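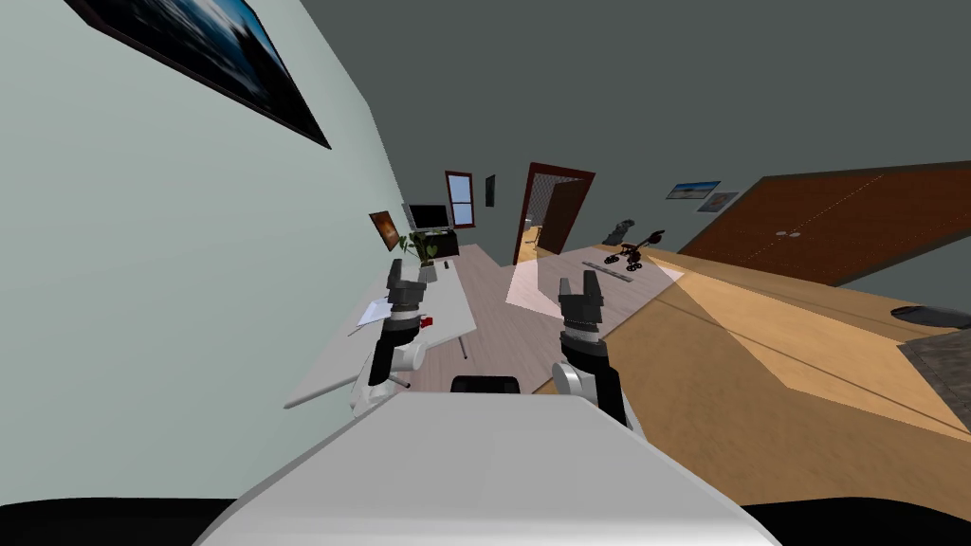 Attachment 1: head view in the simulator, office room, both grippers empty. Horizon tilted.

Ticket: Head view rolled after scene load, arms refuse to plan
Project: Bavska (simulation)
Component: camera mount / base pose
Reported by: Hyun-seo Hwang
Assigned to: Florian Gisler
Priority: High
Status: Resolved, one follow-up open

Summary
After loading the office room, the view from the robot's head comes up with a steep roll. The floor climbs toward the upper right and the walls slant. The planner then rejects every reach to the white desk with "goal outside workspace". The same reach passes in the Ludska room with the same robot file.

Steps to reproduce
Start the simulator with the Bavska office room.
Load the two-arm robot at the default spawn point.
Send both arms to the ready pose.
Request a reach to the red object on the desk, beside the sheet of paper.

Expected
Level view, and a plan returned within the 2 second limit.

Actual
Rolled view. No plan. The arms hold the ready pose with the grippers up until the request times out. There is no error from the joint controllers.

Log extract
scene loaded: office
robot spawned
arms: ready pose reached
head camera: pose received from parent link
planner: request accepted, target on desk
planner: goal outside workspace
planner: abort

Hyun-seo Hwang, 9:40
I ran it 50 times to see if it comes and goes. It doesn't. Every run fails the same way and the roll looks identical each time. Restarting the simulator makes no difference, and neither does clearing the scene cache. I also tried a target on the wooden table on the right side, with the right arm. Same abort.

Florian Gisler, 10:15
Is the robot itself leaning, or only the camera? From the attachment I can't tell. The two grippers are at much the same height in the view, so the arms and the camera agree with each other. That fits a rolled base as well as it fits a camera and arms that share a bad parent. Please print the base pose in world coordinates, and the torso pose too.

Hyun-seo Hwang, 10:50
Base is level. Torso is not. The roll appears between the base and the torso link, and the camera and both shoulders inherit it. Gravity in the scene is correct. I dropped a test block from above the desk and it landed flat.

Florian Gisler, 11:20
Then it's the spawn override. The Joltby importer lets a room file carry its own offset for the torso, and the office file has one. It was written for the older Illés base, which had its mount turned relative to this one. On the current base the offset gets applied on top of a mount that is already straight. The Ludska room has no override, so it never showed up there.

The planner message is misleading but not wrong. With the shoulders rolled, the desk target really does fall outside the reach we allow.

Please don't work around it by correcting the camera alone. The picture would look level and the arms would still be rolled, and then we would be recording bad data without any sign of it.

Hyun-seo Hwang, 1:05
Agreed. I removed the override at line 310 of the room file and reloaded. View is level and the torso pose matches the base. Reach to the red object plans and executes with the left arm. Reach to the wooden table plans with the right arm.

One more thing I saw while testing. With the roll gone, the right arm passes lower on its way out to the side. I had no contact with the tabletop, but the collision margin on the table should be checked before anyone runs at full speed.

Florian Gisler, 2:30
Checked the margin. It was set per room and the value in this file is smaller than our default. I've put the default back and rerun both reaches. Both pass.

Cause
Outdated torso offset in the office room file, applied to a base that does not need it.

Fix
Offset removed from the room file. Table collision margin returned to default.

Data affected
All episodes recorded in the office room since the base change in October are marked "do not train". Ludska episodes are not affected.

Follow-up (open, Florian Gisler)
Have the importer stop with an error when a room file's offset names a base other than the one loaded. Add a check at spawn that compares torso roll to base roll and refuses to start the arms if they differ.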